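Tremalero Linen Services
Progress report to the Goltora Fund, second period

Hello again from the towel end of the building! I promised a shorter report this time and I'm going to try.

The big thing is that the Vitis cell is now part of the normal day. When I last wrote it ran for an hour after lunch with two of us standing over it. Now it starts at 7 a.m. with the early crew and goes until the vans are loaded. In December it handled 1173 towels. The target in our grant agreement is 2000 a month, so we're behind, and I'd sooner say so now than have you find it in the table at the back.

Most of the gap is corners. A towel comes out of the dryer in a lump and the arms have to find two corners before anything else can happen. Big bath sheets go well. Hand towels, the fuzzy ones especially, get picked up by the middle of an edge and have to be put down and tried again. Usman (our integrator, the firm who wrote the grasping software) sent an update that helps, and they have another one coming.

Now the people part, which I know you care about most. We have the same number of folders on the floor as when we started. What's changed is what they do all day. Folding used to be the whole shift for half the crew, and it's hard on wrists and shoulders. Now they swap between folding by hand, feeding the cell, and checking and mending, and the mending pile is finally going down! Two of the crew have learned to clear a stopped arm and restart it themselves, and they're quicker at it than I am.

It hasn't all been cheerful. The people who liked folding at their own pace, with the radio on, find the cell bossy, because it wants feeding when it wants feeding. We moved the feeding turns from two hours down to one and that took the edge off. There's also a fair question about pay for the ones who do restarts. I've put it to our management and will tell you what they say.

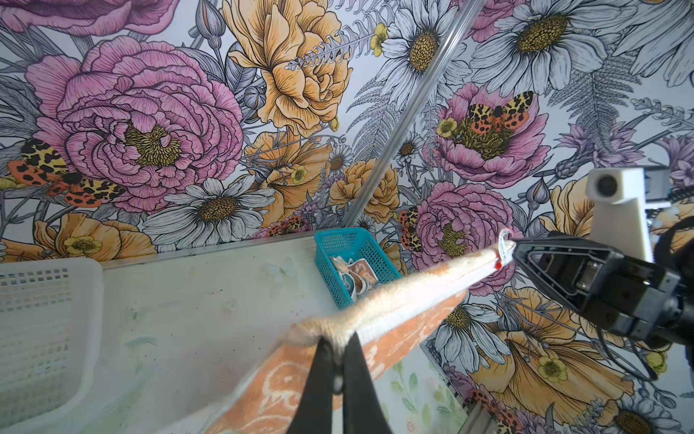
Page 2

With one gripper at each end, the towel gets pulled tight before folding, and the tag corner is a handy place to grab. The crew noticed that well before I did, and they now try to feed towels tag side up when they can.

Money: we're inside the budget, apart from spare finger pads, where we've used up our 100 and need to order more. I'd like to move a little over from the training line to cover it, if you're happy with that.

Next up is the new software from Usman, then a proper go at hand towels. Come and visit if you can, mornings are best, and bring earplugs for the dryers.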